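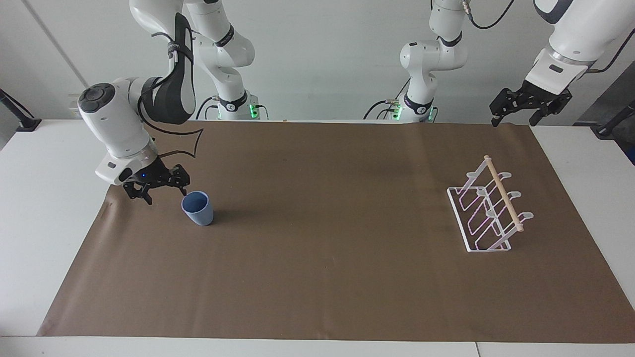 Old strings should come off a guitar one at a time, and many beginners remove all of them in one go. I made the same mistake with my first guitar, a cheap one from Hanereck, and the bridge moved from its place. Before you begin, prepare the table well. A large sheet of brown paper over a white table is a very good surface for this work, because the small black screws and the bridge pins are easy to find on it, and the oil for the fingerboard does not reach the table. Put a folded towel under the neck also.

Loosen the string slowly until it makes no more sound, then unwind it by hand. Do not cut it when it is still tight. With the string off, wipe the wood under it with a dry cotton cloth. If the fingerboard looks gray and thirsty, put 4 drops of lemon oil on the cloth, never directly on the wood, and wait 14 minutes before you put the new string.

Keep the small parts together in a cup. I use one from yogurt, washed and dried.

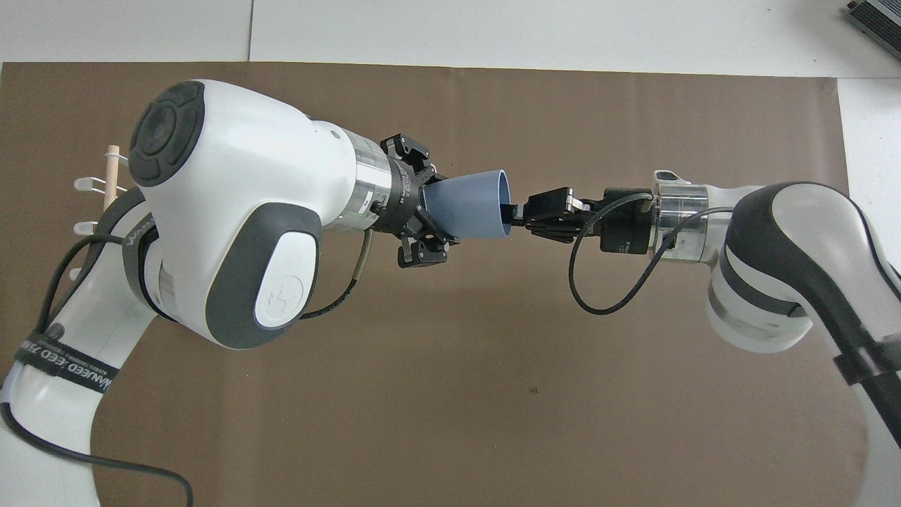
Thu Lâm wrote to me that she does not agree about the oil. On a maple fingerboard with lacquer it does nothing, she says, it only stays on top and becomes sticky, and a slightly damp cloth is enough. She is right, so please use oil only for rosewood or ebony.

For the new string, leave enough length for two or three turns around the post. Bend it at an angle of 90 degrees where it goes in, and keep the turns going down, without crossing. Pull the string gently away from the neck with one finger, tune it again, and repeat until the note stays. Steel strings in my house last from January to the end of spring, if I wipe them after playing.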